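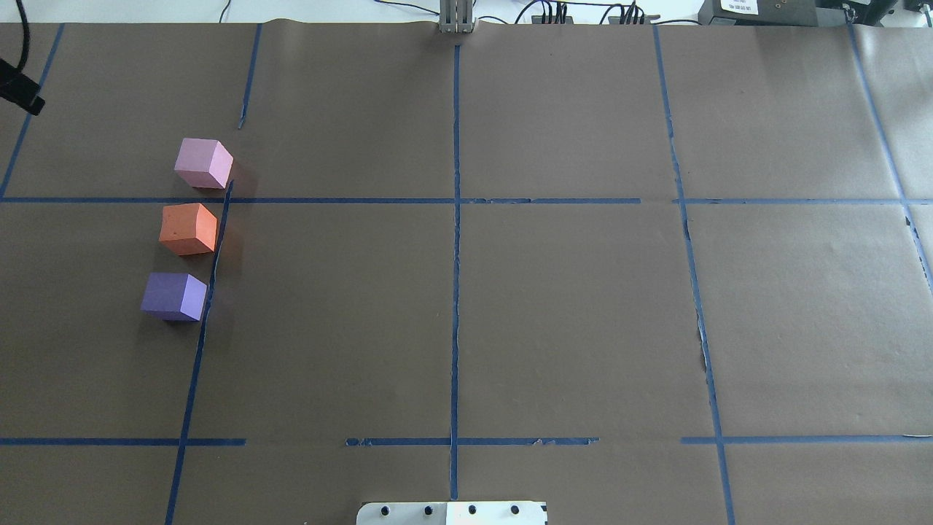
Brown paper and blue tape for a grid on the table – how do you keep it straight?

fiifi_tsikata
Posts: 96

Good morning all. I cover our big table with brown paper and divide it with blue painter's tape, so that the foam cubes have their own cells. It is a cheap way and I like it, but my lines do not go straight. The long one on the left is slanting, and near it there is a short piece which stops before it meets the horizontal line. I laid everything by eye. The middle line has also small wrinkles and is a little frayed in some places.

Should I take off all the tape and begin again, or is it possible to repair? The paper was bought from Trestovley, 3,000 cm on the roll, so I have enough.

My other question is about the cubes. I have pink, orange and purple. Is the foam of yours also getting dents? The orange one has a nick like a half moon at one edge and a crease in the top face.

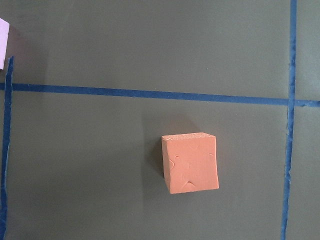 Last edited by fiifi_tsikata on 7/29/26.

I have asked already in the shop and they told me to buy wooden ones, but I want to stay with foam. Wood is too loud on the table for me.

Re: how do you keep it straight?

Morsy
Posts: 1,180

Hello Fiifi. I would begin again. When tape is wrinkled you cannot make it flat a second time, I have tried it with a ruler and with a warm spoon. Draw the lines with pencil first, measure from the same side of the table each time, and put the tape after.

For the cubes I would not worry. Dents in foam are only the look.

Re: how do you keep it straight?

senthil_iyengar
Posts: 200

I do not agree with Morsy about beginning again. If you pull the tape, the brown paper comes up with it, and then you must change the paper also. My advice is to leave the long lines and correct only the short pieces.

For me the paper is a bigger matter than the tape. Look at the table from further back: there are faint creases, and seams where one sheet lies over the other. A cube can catch on such a seam.
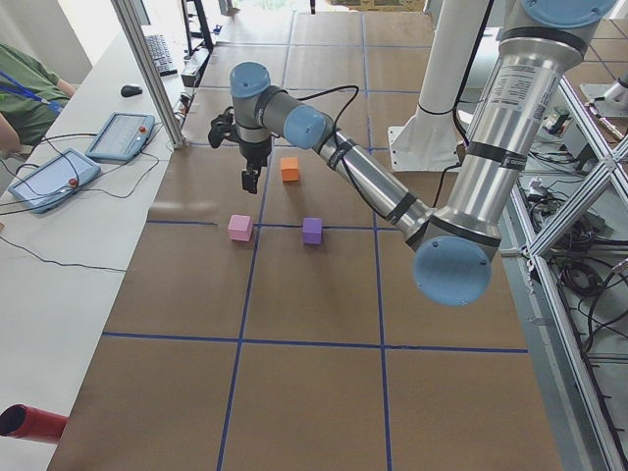

Re: how do you keep it straight?

Morsy
Posts: 1,180

Senthil, the paper comes up only if you pull fast. Pull slowly and low, almost flat to the table. But about the seams you are right, I did not look at them. One wide sheet would be better than several. Fason has a wide one, I believe, but please ask them for the width before you order.

Re: how do you keep it straight?

fiifi_tsikata
Posts: 97

Thank you both. I have looked at one crossing from near. The upper part of the vertical tape is clean with sharp edges, and the part under the crossing looks much more worn. The horizontal one has some tiny pale bits along its upper edge, on the left half. 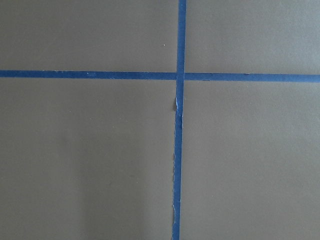
Re: how do you keep it straight?

senthil_iyengar
Posts: 201

Then cut with a knife at the crossing and change only the lower part. Press lightly – you want to cut the tape and not the paper. It leans a little to the left going down, so you can correct this at the same time.

Re: how do you keep it straight?

Morsy
Posts: 1,182

I still say all new, with pencil lines. But try his way first, it costs you only one strip. Which tape do you use? Mine is from Stolteo and the edge is staying good.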